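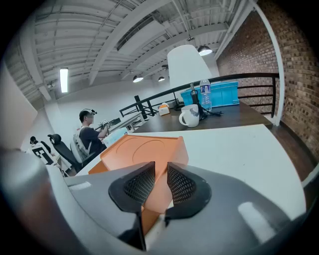 What does the lid of a box do?

A lid closes the opening of a box. It keeps dust out, holds the contents in, and gives a surface that other things can be stacked on. Some lids also slow down the movement of air, so the contents dry out less quickly.

How a lid stays on

The top edge of a box is called the rim. A lid can meet the rim in different ways. A flat lid simply rests on it and is held by its own weight. A cap lid has an edge that turns down and goes around the outside of the rim. A plug lid has a ridge underneath that goes down inside. A hinged lid is joined to the box along one edge and swings.

The gap between lid and box is called the clearance. With too little clearance, the lid sticks. With too much, it slides around. On a small box, a clearance of half a millimeter can be enough.

Why some sides slope

Boxes with straight sides use shelf space well. Boxes with sides that lean outward are wider at the top than at the bottom. This shape is called a taper. If the inside is empty and the taper is large enough, one box can sit inside another of the same kind. The orange-brown box further down the page has sloping sides, and its lid has a thick rolled rim. A rolled rim is stiffer than a thin flat edge and bends less when you lift it.

Putting a lid on

Hold the lid level above the box. Line up one end first, then lower the other end. Press at the corners. If one corner stays up, lift the lid off and start again.
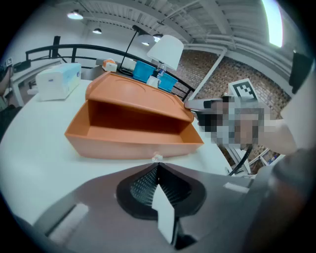

Anika Wojcik wrote to ask why the lid of her pencil box goes on one way around but jams when she turns it. She had measured both ends of the box with a ruler, and one end was 2 mm wider.

A difference that small is hard to see but easy to feel. A lid fits both ways around only if the two ends match. Mark one end of the lid and the same end of the box with a pencil dot, and keep the dots together.

Words used on this page
Rim: the top edge of a box.
Clearance: the gap between two parts that fit together.
Taper: a gradual change in width.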